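Chapter 7
Small Spills on Work Surfaces

Most of the cleaning covered so far has dealt with whole rooms. This chapter turns to a smaller job, clearing dry material from a tabletop. It comes up many times a day in kitchens, packing rooms and classrooms, and it is often done badly, with the side of a hand or a damp cloth. A damp cloth works on dust. On beans, grain or crushed candy it pushes the large pieces over the edge and smears the small ones.

By the end of the chapter you should be able to sort a dry spill by particle size, choose a brush and pan to suit it, and clear a table in a sensible order. Section 7.4 covers floors, where the same rules apply with longer handles.

7.1 Particle size

For our purposes there are 2 classes of dry spill. Coarse material can be picked up by hand if necessary. Dried kidney beans belong here, and so do mung beans, although they are much smaller and roll farther. Fine material includes sugar, crumbs and colored granules. It clings to bristles and collects along the lip of a pan.

A mixed spill is cleared coarse first. Fine particles caught under a heap of beans cannot be swept well until the heap is gone. A cup of mung beans weighs some 200 grams and holds far more pieces than the same cup of kidney beans — a point to remember when judging how long a job will take.

7.2 Brush and pan

A table brush should have a wide head and dense bristles. Short strokes toward the pan keep round beans from scattering. The pan needs a shallow front edge that sits flat on the surface and a raised lip at the back. In the exercises at Stedside, students worked on covered tables, and the covering matters. Paper can wrinkle under a heavy stroke, and a wrinkle holds crumbs.

Set the pan down before the first stroke, with its open side toward the spill. Hold it still and move the brush. When the coarse pieces are in, empty the pan, then go back for the fine ones. Ota and Yu both give this order, though Yu prefers to lift the last line of crumbs with folded paper. The Zekier method is described in Section 7.3.

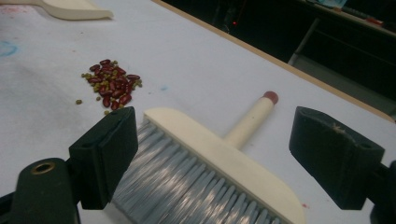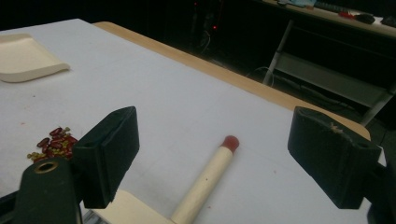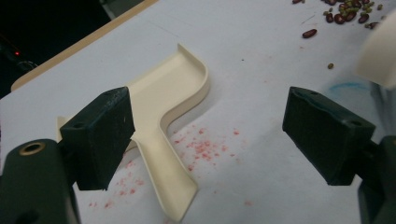
Figure 7.1. Clearing dry material from a white-covered table. First: brush and mixed beans. Second: beans, with a shallow tray behind. Third: dustpan and fine pink and red crumbs.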